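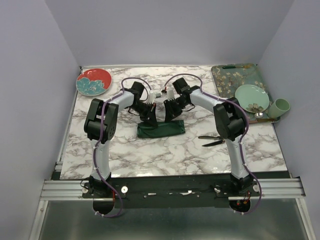

By Valentin Lungu, Brusley bench notes, updated in May

Questions we get about the two-arm gripper trials

Since the first write-up went around, Kornél Orbán and I have been answering the same handful of emails over and over (which we enjoy, please keep writing!), so I've gathered the answers on one page. If yours is missing, the address is at the bottom.

Which grippers are you comparing?
Two sets of parallel fingers, both black and near enough the same length. The Drutodik set has small toothed pads and the Aigner set has smooth rubber ones. We run each set through the same list of jobs on the same pair of arms, and the controller settings stay put in between, tempting as it is to fiddle.

Why is so much of it cloth?
Cloth is where the pads really show their differences. A plate has a rim, and a rim is a friendly thing to grab, but a folded cloth lying flat on a glossy tabletop gives you very little to get hold of. The fingers have to come down low and pinch, and if they pinch too deep you pick up both layers and the unfolding is over before it started. We did 97 cloth attempts with each set.

So who won?
On cloth, the toothed pads, and by more than I had expected – they missed the first pinch seven times, and the smooth ones missed a good deal more often. On plates and cups I still like the smooth pads better. Kornél disagrees with me about the cups and would want me to say so.

Do you clear the table between jobs?
No, we like to leave dishes and other things lying around the cloth. An arm that only behaves on a bare table won't be much help in a kitchen, will it? Scissors go down with the blades a little open, which makes for a nice awkward shape to plan around.

How close do you let the two grippers get?
Pretty close over the middle of the table, with a small gap between the fingertips. Start wide, run at low speed, and bring them in a little at a time. The Planstead controller has a keep-apart setting, and ours is at 10 millimeters.

Any advice on cables?
Run them along the outside of the arm, clip them at intervals, and leave a generous loop over the wrist. My first loops were far too tight, and I spent a whole afternoon blaming the controller for a wrist that simply couldn't turn any farther.

Can I have the settings file?
Of course! Write to us and mention which pads you have.

Contact: the bench desk at Brusley | © Brusley | Back to top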